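# Sorting out the cutlery drawer (quick version)

Did ours before tea, took 15 minutes. Should of done it years ago.

**You need:** a table, a cloth, a damp sponge, a tea towel, 2 old jars.

1. Cloth down first. Stops the clatter and things don't roll as much. A plain colour is best – you can see what you've got.
2. Empty the lot out. All of it, the back corners too.
3. Crumbs out of the drawer, wipe, leave it open to dry.

Now lay everything out by kind. Forks, spoons, chopsticks. Plastic stuff goes with the metal for now, don't start a maybe pile or you'll be there till midnight.
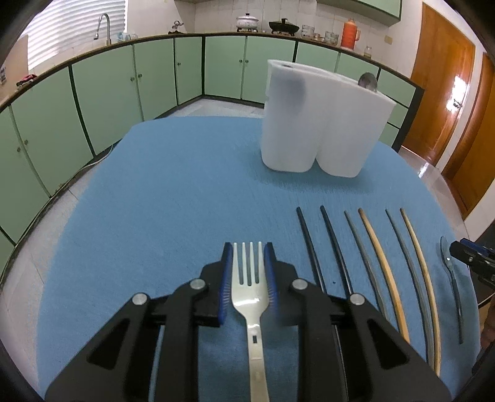
Chopsticks are the slow bit. Match by colour first, then thickness, then stand each pair on end to check the length. Odd ones – keep one for stirring paint or propping up seedlings, bin the rest. Wooden ones that have gone rough or split, out.

Plastic forks: bend gently. If it creaks or there's a white line at the neck, it won't last. Good ones go in the picnic bag and not back in the drawer, thats how ours got so full.

Spoons last. Nest them by size, bowls all facing the same way.

Putting back: everyday things at the front, chopsticks in a jar, tips up. Second jar for whatever you only use when people come round.

Régis says wash everything before it goes back in. I did the spoons. Rest looked fine.

Shake the cloth outside, not over the sink.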